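Nerport Staff Forum > Facilities and Rooms > Shared tables, fourth floor
46 views, 8 replies (last 4 shown)

Sedik_Office
Members are reminded that the shared white tables are to be cleared at the end of each booking. This includes cups, papers, chargers and personal items. Items left behind will be taken to the front desk and held until the end of the month. The rule applies to both rooms on the window side and to room 343.

jitetti_k
I support the rule in general, but I would ask that the wording be reviewed. "Personal items" could be read to include a coat on a chair. There are no hooks in the window rooms, and the nearest closet is at the other end of the hall. Members should not have to collect a jacket from the front desk because they went to get lunch.

Sedik_Office
The notice refers to tables. Chairs are not mentioned in it. However, a coat left overnight will be treated in the same way as any other item.

Xaba66
With respect, the chairs should be mentioned. When I arrive for a booking and find clothing over the back of a chair, I cannot tell whether the seat is taken. I have moved to another room twice for this reason. The same applies to a mouse or keyboard left at one end. Either the space is free or it is not.

jitetti_k
I do not agree. A mouse takes up very little space, and several of us plug in our own every morning. The large table can be clear and ready for use while a person is still working at the one beside it. I would prefer a simple card reading "in use" to a rule about clothing.

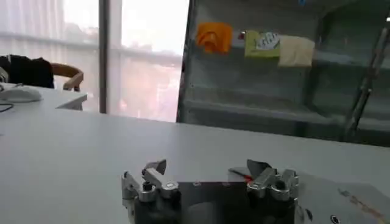 Nerport, fourth floor — October

Shih-chieh Hsieh
The large tabletop has nothing resting on it as far as can be seen, and I would consider it compliant. The white mouse is on the other table section, and the black garment, which I take to be a jacket, is over the chair behind it. In my view neither prevents a second person from using the large table.

I would also ask that the sheer curtains stay closed during the day. They let in plenty of light as they are.

Xaba66
The large table is fine, I accept that. My concern was with the chair, and it remains. Would the office consider the card?

Sedik_Office
The request for cards has been noted and will be answered in this thread. Until then the present wording stands — tables cleared, chairs at the member's discretion during booked hours only. Requests for coat hooks should be sent on the usual form.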